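Keeping the faith at Flistholm

I have been meaning to write about the football club for weeks now, and what with work and the garden and one thing and another it has slid and slid, so do forgive me if some of this is old news to those of you who were standing next to me.

For anyone further afield, Clitisthorpe play at Flistholm, a sloping little ground with one proper stand and a tea hut, and I have been going since I was small enough to be lifted over the turnstile. There were 209 of us there for the Sekent match in April, which for us is a very good crowd (we usually get nearly half that, if the weather is kind). We lost 2-1 after leading for 55 minutes, and I walked home in a dreadful sulk, but oh, that first half! I would have paid twice over for it.

The talk in the stand, though, was all about the ground itself. The lease is up for renewal and the club would like to share with Yan for a season while the pitch is levelled and drained. Yan is nine miles off, and the last bus back leaves before the final whistle of an evening game. I can see the sense in it, I really can, and I've slipped over by that bottom corner flag often enough to want it drained. Still, I worry about the older supporters, and the children who come along on their own with their pocket money, and whether they would all find their way back to us after a whole season of doing something else.
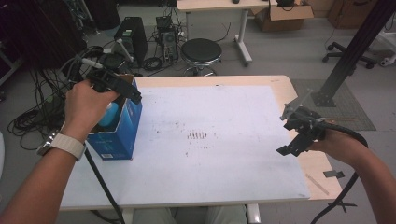 My neighbour in the stand thought I was fretting over nothing, and told me that a single season away was a small price to pay for a pitch that didn't flood every winter, and that people would share cars as they always had for away games. Perhaps so. I have two spare seats in mine, at any rate, and I've put my name down on the list in the tea hut.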